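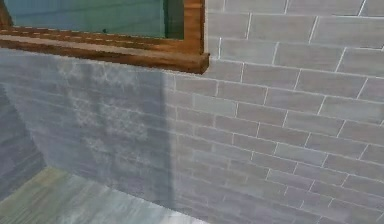
Setup and Upkeep of a Simulated Mobile Robot for Indoor Navigation
Project report, Prusar robot, Inthanon apartment model

1. Purpose

The project had two parts. The first was to bring up the Prusar mobile robot in simulation with a working drive base, head camera and local planner. The second was to write down the upkeep that the setup needs, so that the next group can run it without rebuilding it. Grasping was left out. All work was done in the Inthanon model, an apartment with brick-textured walls, a wood floor in the main room and a bathroom that opens off it.

2. Software layout

The setup runs as six processes: physics, rendering, camera driver, localization, planner and logger. Messages between them pass through Busix, a small message layer kept from an earlier course. Settings are stored in Fonel files, one per process. A start script reads all of them, checks that the frame names match and stops if they do not. Before this check was added, a wrong frame name in the camera file was usually found only after the robot had driven into something.

The physics step and the camera rate are set separately. The camera delivers an image every 50 ms. The planner uses the newest image and drops any older ones still in the queue.

3. Camera mounting and calibration

The head camera sits on a pan and tilt joint. Its pose relative to the base is stored as a fixed offset plus the two joint readings. We found a tilt error when the robot was parked facing a wall: the line between wall and floor, projected from the map, landed above the same line in the rendered image. The cause was a zero position entered in degrees in a file that expects radians. The loader now rejects any tilt zero larger than 0.8 rad.

Calibration is repeated after every change to the head model. The procedure is as follows.

Park the base in the main room with the brick wall and the floor both in view.
Set pan and tilt to zero and wait for the joint readings to settle.
Save one image and the matching joint state.
Overlay the map edges and read the offset at the wall base.
Enter the correction in the camera file and restart the camera driver only.

Brick texture is a poor target for feature matching. The pattern repeats, and the matcher will lock on one course too high or too low with a good score. Window frames and door frames gave stable matches. 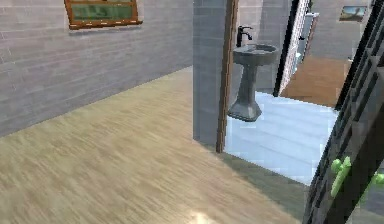 4. Doorway runs

The bathroom doorway was the main test of the planner. The floor changes from wood to pale tile at the threshold, and the pedestal sink stands just inside the door frame. Its base is wider than its column. The first collision model used a single cylinder of column width, which let the planner cut the corner and put a wheel into the base. A second, wider cylinder at floor level fixed this.

Shadows on the floorboards were a separate problem. The free-space filter was tuned on evenly lit floor and marked dark bands as obstacles. Bright glare had the same effect. We switched the filter from raw brightness to depth, with color used only to break ties.

We logged 187 doorway runs after both changes. The log keeps the start pose, the planner settings and the contact events for each run. Runs with a contact event were replayed by hand. Most of the remaining contacts were at the door frame, on runs where the base entered at a steep angle.

5. Routine upkeep

The logger rotates its file at 800 MB. If the disk fills up, Busix blocks on write and the planner stalls without an error, so free space is checked at startup. Joint zeros are compared with the stored values at the start of each session. Texture files are reloaded after a renderer update, as old cached copies have caused missing surfaces.

6. Open items

The approach angle at the doorway should be limited in the planner. The pan joint model has no friction term and overshoots on fast moves. The door panels are fixed in the collision map and will need their own joints before any door opening is tried. The Fonel files for localization still contain settings that no process reads.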